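Rules for Robots That Handle Laundry

A robot that picks up clothes has to follow rules, just as a driver does. Some rules are written into its program. Others are for the people who work near it. The Plametti rule sheet for schools has both kinds.

Rule 1: Look before gripping. The robot's camera sits close to its fingers and checks what is there.

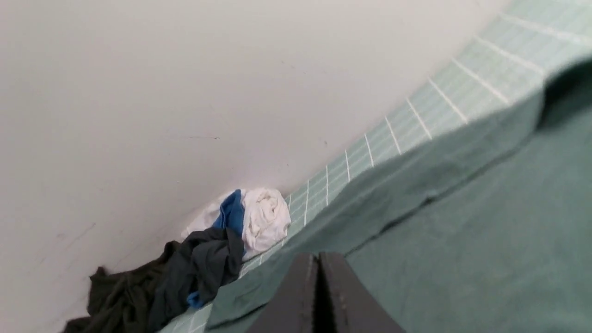 Gripper fingers near a heap of clothes and a green cloth.

Rule 2: Limit the squeeze. Force is measured in newtons (N). On the Plametti sheet, the fingers may never press with more than 60 N. If a sensor reads a higher number, the motor must stop.

Rule 3: Go slowly near cloth. Fabric bends and folds, so its shape is hard to predict. The top speed near a pile is 20 centimeters per second - slower than you walk.

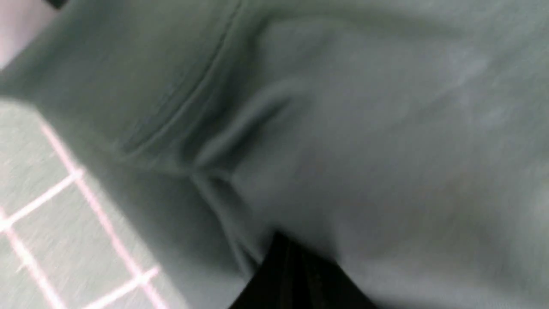

Seams need extra care. A finger that catches on stitching can tear it, so the program must open the fingers before it tries a new grip.

Rule 4: Keep a stop button within reach. It must be red, and anyone may press it. Jhun Fajardo, who tests the buttons at Plametti, presses each one 177 times before it is approved.

Rule 5: Write it down. Every stop goes in a logbook, with the time and the cause.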